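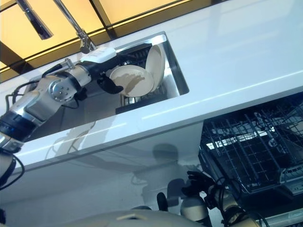

Cream plates in the rack. The front one needs another pass.

I moved the dish rack into the sink in April and I have been meaning to write about it, because a few people asked how it was going after I complained about counter space in my last kitchen post.

Some background for anyone new. The apartment in Lingate has about 400 square feet in it, and the kitchen takes up less of that than I would like. There is one run of white counter with the sink set into it. For the first year I kept a big two-level rack next to the sink, with a plastic tray under it. It held a lot of dishes. It also took up most of the space where I would have chopped an onion, so I chopped onions on the stove with a board over the burners, which I don't recommend.

The tray was the other problem. It was supposed to drain into the sink through a little spout, but the counter isn't quite level on that side and the water went to the back corner and stayed there. I shimmed it with a folded piece of cardboard, and the cardboard got soft. I tried a bottle cap after that. Every week or so I lifted the whole thing and found a gray film under it, and on a glossy white counter a gray film is hard to ignore.

My neighbor Bimla Yadav has the same counter and the same sink, and she has never had a rack on the counter at all. She keeps a low one down in the basin and that's where everything goes. I had seen it plenty of times and assumed she just didn't cook much. Then I ate dinner at her place, with four pans going, and afterward it all fit in there in shifts. She washes, lets the first batch drip, dries it with a towel, puts it away and starts on the next.

So I bought one. It's black wire, from Kushnir, the housewares store by the post office. I took the sink measurements with me on a piece of tape. The basin is 8 inches deep and has straight sides, which helps, because a rack with a flat bottom can go right up against the wall of it. If your sink has rounded corners, measure across the bottom and not across the top. I brought the first rack home and took it back the same afternoon for a different reason, which was that the wires were too far apart and my small plates fell through sideways.

The one I kept has the wires close together. Plates stand up in it without leaning on each other too much. Bowls are worse. I have to tip them forward or they hold a puddle in the foot ring. Forks and spoons go in a jar on the windowsill, since there is nothing in the rack to stop them from lying flat and ending up in the bottom of the sink.
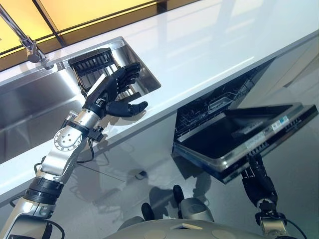
The main thing I had to change was the order I do things in. With the rack on the counter I had the whole sink for washing, and I could fill it with hot water and let things soak. Now I have the part the rack doesn't cover. I wash with a small plastic tub when there's a lot, and otherwise I just run the tap, wet the sponge, shut the tap off, scrub, and rinse at the end. It took me two weeks to stop reaching for the plug.

Soaking is what I miss. A pot with rice stuck to it used to sit in the sink overnight and be easy in the morning. Now it sits on the stove full of water. That works too, but I have to look at it while I make coffee.

I also had to get stricter about what goes in the rack. When the rack was on the counter, it was obvious that clean things were over there and dirty things were in the sink. With the rack inside the sink, those two places are the same place. If I'm in a hurry I will stand a dirty plate in one of the slots, meaning to get to it after I eat, and then there's a plate with sauce on it standing next to a clean one. Brown gravy is the worst for this. It dries into a skin and the edge of the stain goes dark, and then it needs a real scrub. The light plates show it right away, at least. I had dark blue plates in my twenties and I am sure I ate off of all kinds of things.

The rule I have settled on is that anything with food on it gets rinsed before it touches the wire, even if I'm not washing it yet. I break the rule a few times a week. When I break it I have to wash whatever was next to it again.

Vlastimil Hudec, who reads this blog and writes me long emails about it, says the whole idea is unsanitary and that dishes should dry above the level of the drain. He may be right. What I do is take the rack out at the end of the day, spray the basin, wipe it down, and rinse the rack under the hot tap. It takes as long as it takes the kettle to boil. On the weekend I scrub the wires with an old toothbrush and some of the Rarnlow powder, the kind in the cardboard can. I do the rim of the sink while I'm at it, and the base of the faucet, where the hard water leaves a white crust.

About the faucet. It's the chrome one that came with the apartment, and it sits at the back, so the water lands more or less in the middle of the basin. With the rack in, I have to watch where the stream hits. If it lands on the wires it sprays up onto the counter and onto my shirt. I looked at one of those swivel aerators, a Terkance, and put it back when I saw the price. Turning the tap on halfway does the same thing for free.

The counter itself has been a good surprise. It's shiny enough that I can see the light reflected in it, and I never noticed that when it had a tray parked on it. It also means I see every drip. I keep a cloth folded over the oven handle and wipe along the front edge whenever I finish, because water that sits there runs off onto the floor and I stand in it in my socks.

What I do with the extra space, mostly, is cook in a normal position. The cutting board lives to the left of the sink now. The scraps bowl goes beside it. I made dumplings for the first time in a couple of years, because there was finally somewhere flat to line them up.

A few small things I would tell someone who is thinking about doing the same.

Look at the feet of the rack before you buy it. Bare wire feet will scratch stainless steel. Mine came with little caps and one was missing, so I cut a piece off the end of an old rubber glove and tied it on with thread. It has held so far.

Don't load it all the way before you start drying. It's fine for a day's dishes for one person. When my sister stayed over we ran out of room at breakfast.

Put the plates at the back and the low things in front. If the plates are in front you have to reach over them for everything, and I chipped one that way in the first week.

Check your plates with a finger before they go up on the shelf. The light over my sink is warm and yellowish and it hides a thin film of grease pretty well. I tip each one toward the window now, and if I'm not sure I run my thumb across the middle.
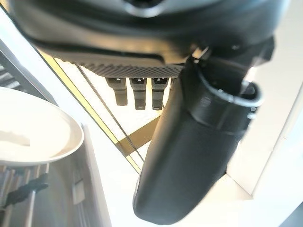

White plate by the steel. I can't always tell a smudge from a shadow at this angle.

I still have the old two-level rack. It's on top of the wardrobe, in a trash bag, and it will go to whoever wants it if you can come to Lingate and carry it down the stairs. The tray is not included. I scrubbed it twice and the gray is in the plastic for good, so it went out with the recycling.

Next month I want to sort out the cabinet under the sink. There's a slow drip at the trap that I have been catching in a yogurt tub, and Bimla says hers did the same thing until she tightened the nut by hand. I'll try that first and write down what happened.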